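Speaker notes – What the gripper changed at our benches
Aststead, 14 Dec 2022

Opening

Say hi, wait for the people at the back to sit down. Quick show of hands: who here has had a job where a machine showed up and suddenly your day looked different? OK, keep that in mind.

I run the packing benches at Romaniuk. We fill small parts orders, mostly hinges and brackets, and until last year every single piece went into its tray by hand. I did that job myself for four years before I moved up, so I'm not talking about it from an office.

(Slow down here. I always rush this bit.)

What the day used to be

Pick, turn, place, check the sheet. Our busiest shift in November had 1207 trays on it, and I can tell you my thumbs remembered that one for a week. People were fast, really fast! But by the last couple of hours you'd hear the talking stop, and that's when the mix-ups crept in.

Then Dotine came in with the plan for the arms. They wanted our people to teach the moves first, with a gripper you hold in your own hand. I'll admit I thought it sounded silly.

What teaching looks like

You hold the tool, you do your job through it, and the camera on it records what you do. So you start seeing your own work from down at the fingers. Two dark fingers, wide open, a lot of white surface between them. It's a strange view the first time. You notice how much of the job is getting into position before you touch anything, and none of us had ever put that in the training binder. 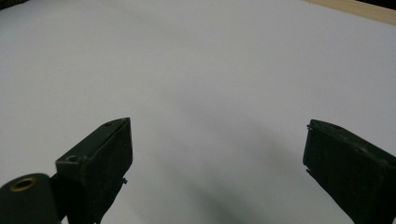
What changed for people

The arms took the straight, repeated placing. That's the boring half and I don't miss it. What stayed with us is the odd stuff: bent parts, mixed bags, the Brason orders with the double labels (pause, somebody from Brason may be in the room, be nice).

Pay. Say this plainly. The people who teach moves get a higher rate for those hours. It took us almost 20 meetings to get that in writing, and I think we should have had it before the first recording.

Breaks got weird too. We used to stop when the bench stopped. Now the arms keep going, so we had to put breaks on a clock, and some folks still hate it. I'm one of them – I liked the old way.

And it got quieter. Less chatting across the bench, because you're spread out more. We moved two benches back together last month and that helped.

If there's time

Tell the story about the upside-down tray. Keep it short!

Questions

Somebody will ask about layoffs. Answer: no one on my benches was let go, two moved to maintenance because they asked to, and I can't promise anything for next year. Don't dress it up. Then hand the mic back and remember to leave the clicker on the table.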